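Unit 6: Sales Tax for Small Online Sellers
Handout for the evening course, Clatville
Instructor: Gaetano Mazza
September 2026

Reading for this unit: your notes on business income from Unit 2, and the Gentile case sheet.

Income tax and sales tax

Students mix these up every term, so we start there. Income tax is charged on what you have left after costs. Sales tax is charged to the buyer on the price of the item. The seller collects it, holds it, and pays it over to the state. A shop that loses money all year can still owe sales tax, and the money it owes was never part of its income.

Keep the collected tax apart in your books. A separate bank account is best. A separate ledger line is the minimum.

When a seller has to register

A seller needs a connection with a state before that state can make it collect. The old test was physical - an office, a stockroom, an employee. States now also look at how much you sell to buyers there, and each state sets its own threshold. Look up the current figure on the state's own website and write down the date you looked.

Register before you collect. Charging sales tax without a permit is a problem even if you meant to send the money in.

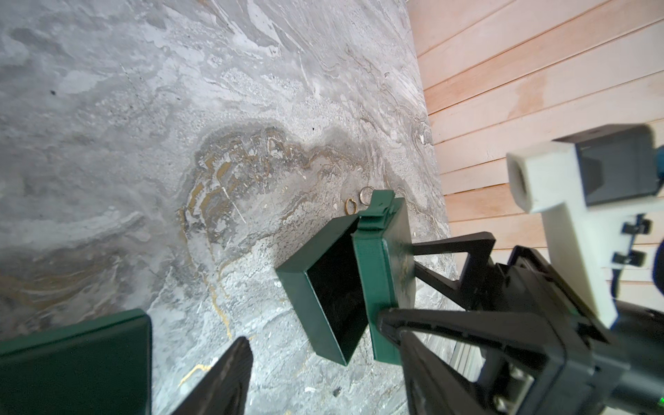 What counts as one sale is the next question. Most states tax goods you can touch, and the tax applies to the full price of the item as sold. A green box with a hinged lid is one item on the invoice, and the lid is not priced apart from the rest. Things change when a seller puts a second product inside and charges one price for both. If both are taxable, tax the whole amount. If one is exempt, the invoice should show two prices, or the state may treat the whole sum as taxable.

Shipping is handled differently from state to state. Some tax it, some leave it out when it is listed on its own line. Always list it on its own line.

Marketplace sales

If you sell through a large marketplace, the marketplace usually collects and pays the tax for you. You still keep a record of those sales. Many states want them on your return as gross sales, then taken off again as a deduction.

Sales through your own website are your job from start to finish.

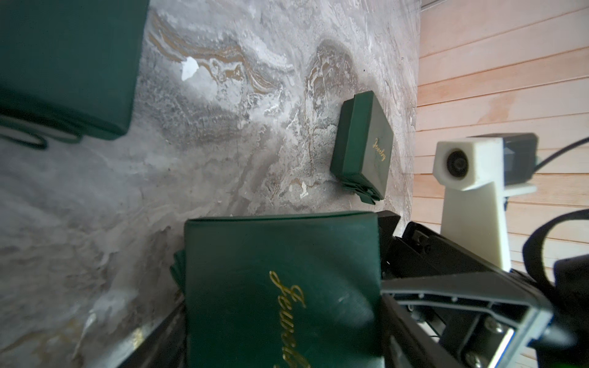 Green jewelry box with gold lettering on the lid.

Worked case: Gentile

Gentile is a one-person shop in Flindthorpe selling gift items. In May it had total sales of $1,848, all to buyers in its home state, all taxable, all through its own site. For this exercise use a rate of 10 percent.

Tax collected: $184.80
Total taken from buyers: $2,032.80
Amount to enter as gross sales: $1,848.00

The common mistake is to enter $2,032.80 as gross sales. Tax is not part of sales.

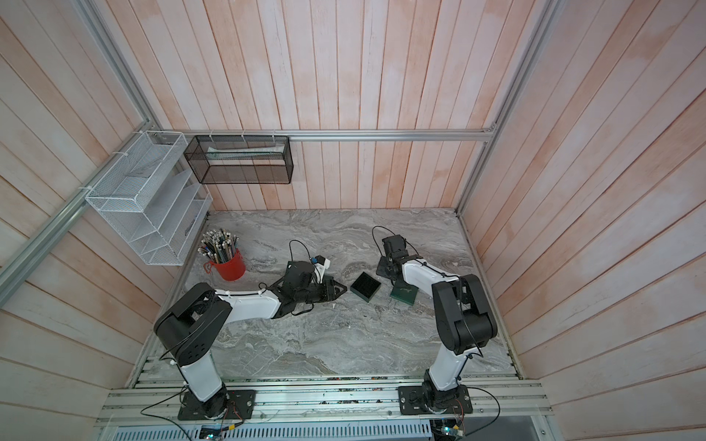 Two robot arms at a marbled tabletop, with a small green box.

Returns and refunds

When a buyer sends something back, refund the price and the tax together. If you have already filed for that period, claim the tax as a credit on a later return. Keep the refund record with the original invoice.

A return is due even for a period with no sales, unless the state has told you otherwise.

For next class

Redo the Gentile case with 2 refunds of $10 each, before tax, both made in May. Set it out on the Rileo worksheet and bring a printed copy.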